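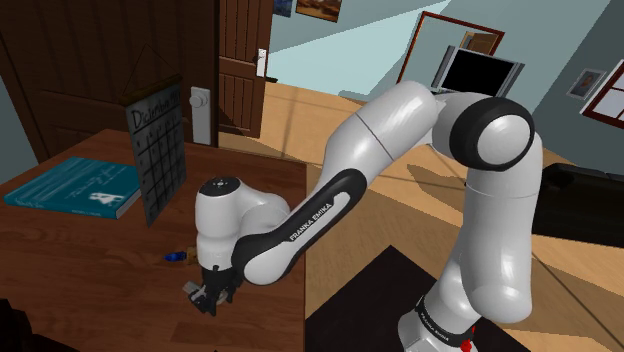
Why does iron go rusty?

I left my bike out in the garden one winter. I meant to put it away, I really did, but it was raining and I wanted my tea, and then I sort of forgot about it until March. When I went to fetch it the chain had turned orange. It wouldn't bend! It came off in my hands like a stiff little snake, and my fingers were orange for the rest of the day.

So where had all that orange come from? Nobody had painted it on. It hadn't dropped out of the sky either, although the rain had quite a lot to do with it, as you'll see in a minute.

What rust is made of

Iron is a metal. We dig it out of the ground, but when it comes up it doesn't look like metal at all. It looks like a reddish, crumbly sort of rock called iron ore. In that rock the iron is joined up with oxygen, the same oxygen that's in the air you are breathing right now. To get the iron out on its own, people have to heat the rock in an enormous furnace until the oxygen lets go. That takes a huge amount of heat.

Iron would much rather be back with its oxygen. (I know metal doesn't want things the way you want a biscuit, but it helps me to think of it like that.) Give it half a chance and it will join up with oxygen again, and when it does, it turns back into something reddish and crumbly. We call that rust. A rusty nail is a nail on its way back to being rock.

The proper name for this is oxidation. It's a good word to drop into a conversation with a grown-up.

Why water matters

If iron only needed oxygen, every spoon and gate in the country would have crumbled away by now, with all this air about. It needs water as well. When a drop of water sits on a bit of iron, tiny pieces of the iron (much too small to see, even with a very good magnifying glass) slip off into the water. There's oxygen in the water too, and the two of them meet up in there. Once they've joined, they make new stuff that is orangey-brown, and it stays behind on the metal when the drop dries up.

It doesn't have to be rain. Dew will do it, and so will the damp air in a shed. I once found a rusty ring on the bathroom shelf under a tin that had never been outdoors in its life.

Salt makes it all go faster. Salty water lets the tiny electrical bits of the job happen more easily, and rusting does have electricity in it, a very small amount, nothing that could give you a shock. If you've been to the seaside, have a look at the railings next time. There's a little harbour at Wuvinton where I used to go on holiday, and the railings along the front have 107 posts. I know because I counted them one wet afternoon when the café was shut. The ones nearest the sea were so flaky you could see right through them in places. The ones up by the car park looked nearly new.
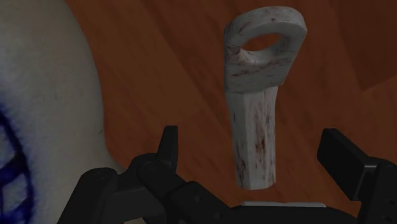 Rust has another nasty habit, and it's the reason people worry about it. When some metals join up with oxygen, they make a thin, tough skin, and the skin keeps the air and water away from the metal underneath. Aluminium does this. A drinks can is covered in a skin of that sort, too thin for you to notice, and it does a lovely job.

Rust is hopeless as a skin. It takes up more room than the iron did, so it puffs up and cracks and drops off in flakes. Then there's fresh iron showing, and the water gets at that, and you get more rust, and more flakes, and on it goes. Leave a thin piece of iron out for long enough and there'll be no iron left in it at all.

Does everything rust?

No! Only iron does, and things with iron in them, such as steel. Most steel is nearly all iron with a pinch of carbon mixed in.

Other metals change in their own ways. Copper goes brown first and then, after years and years outside, a beautiful pale green. You might have seen a green roof on an old church or a town hall. Silver goes black, which is why people who own silver teapots have to keep polishing them. Gold hardly does anything. A gold coin can lie in the mud for 942 years and come up shining once you've washed it.

Wood, plastic and glass can't rust, though rusty water can stain them. If you've got an orange streak down your bath, look up at the tap end and see if there's something made of iron that the water has been running past.

Stainless steel is the clever one. It's steel with another metal called chromium mixed in, and the chromium makes one of those thin, tough skins I was telling you about. If you scratch it, the skin grows back by itself. That's why your forks can go through the washing-up every single night and not come out orange.

How people stop it

Most of the tricks are ways of keeping the water and air off. Paint is the oldest one and still very good, as long as it doesn't get chipped. Big bridges have to be checked and painted over and over. Oil works too, and it's what I should have put on my bike chain.

Then there's zinc. You can dip a whole steel bucket in melted zinc, and it comes out with a greyish coat, often with a pattern on it like frost on a window. Zinc is even keener to join up with oxygen than iron is, so even if the coat gets scratched, the zinc goes first and the iron is left alone for a good long while.

Try it yourself

You'll need four plain iron nails (not shiny coated ones), four clean jam jars with lids, some salt, a bit of cooking oil and a grown-up to boil the kettle.

Jar one: put a nail in with nothing else, and screw the lid on. Make sure the jar is properly dry first.

Jar two: put a nail in and add tap water until the nail is half covered. Leave the lid off.

Jar three: the same as jar two, but stir in a big spoonful of salt.

Jar four: ask your grown-up to boil some water and let it cool with a lid on the pan. Boiling drives the air out. Put the nail in, fill the jar nearly to the top, pour a thin layer of oil over it and screw on the lid. The oil stops new air getting in.

Write a label for each one, or you'll forget which is which by the next morning (guess how I know). Put them on a windowsill and look at them every day for a week. Before you start, write down which nail you think will go rusty first. Don't change your answer afterwards!

When I did it, the salty one had orange fuzz on it by the second day. My nail in jar four was still grey at the end of the week, apart from one tiny spot near the head. I think I left a bubble in.

Don't poke about with rusty nails or sharp rusty bits you find outside, by the way. They can cut you, and dirt gets into the cut. Wash your hands when you've finished with the jars as well.

Some rusty things to look out for

Iron gates, especially underneath, where the rain drips off and the paintbrush didn't reach. The bolts on park benches. Old tins. The soil itself, if you live somewhere with red earth, because that colour comes from iron and oxygen too. Even the planet Mars looks red for the same reason. It's covered in rusty dust!

And the bike? I got a new chain for it. It lives in the hall now, where everybody bumps into it, and I wipe the chain with an oily rag when I remember.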